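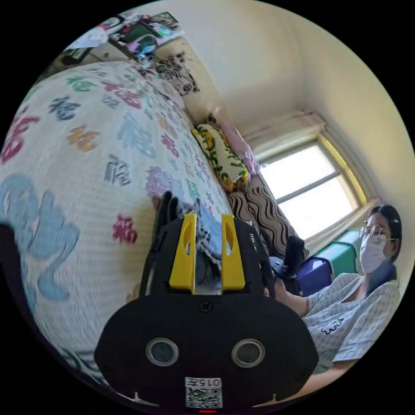
12/30/21

Budget for next year, hand-held grippers for the home recordings. I spoke with Gisela Ehlers in the morning and she wants the list before the order closes.

Derkico offers the complete unit for 810 euro, Brultness has no price yet. I would take two more from Derkico and keep 015 in use as it is. Spare finger pairs are 54 each — please order four, the bed tasks use cloth all the time and I expect the tips to suffer.

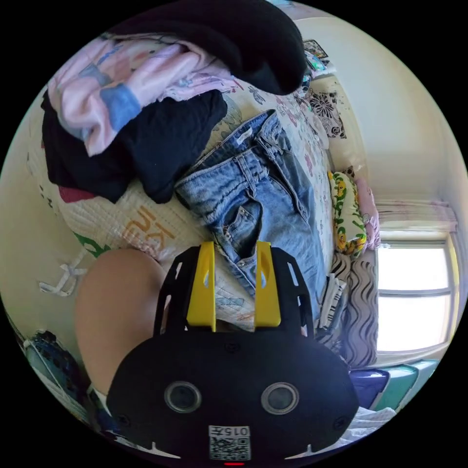 Denim should go on the task list beside the thin cloths, so I asked Derkico also for the stiffer fingers. Their answer is still open. Storage drives: 309, already approved by Oda.

Our limit is 3721 for everything. With two units, fingers and drives we are inside it, but a third unit must wait until Nazanin has the Farkummont money confirmed.

To do: ask Brultness again, check delivery time, send list to Gisela.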